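Right, the washing-up bowl thread, as promised to the three of you who asked.

We've been in the Istden flat since September and there's no dishwasher. There's no room for one either, I measured. So it's two adults, one sink the size of a hat and whatever we ate last night.

Started keeping track of the water because the Climville bill came in at 38 quid and I sulked for a day. Running the tap the whole time, I used 42 litres on one evening's dishes. Forty-two! For pasta!

Then I switched to a bowl. Glasses first, then cutlery, plates, greasy pans dead last. Change the water once if it's gone grim.
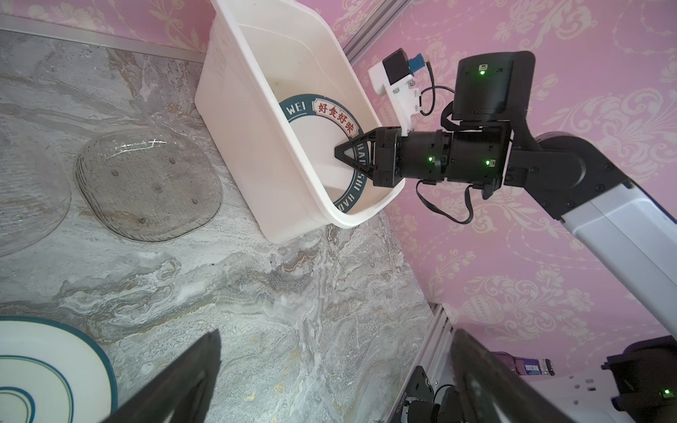

Darius Kütt replied that his gran in Uibo did the whole lot in one bowl and rinsed in a second, and that I'm wasting water by topping up halfway. Fair enough, but did she ever do a lasagne dish, Darius?

Tried the two-bowl thing anyway. It's good, annoyingly. You do need somewhere to put the second bowl and ours ended up on a chair.

Soaking: ten minutes for plates, overnight for porridge pans. Cold water for anything eggy, hot just cooks it on.

Also please stop buying the 50 pack of sponges from Plotano, they fall to bits by the second wash. I've gone over to cotton cloths and chuck them in with the towels.

Tea towels tomorrow, I have opinions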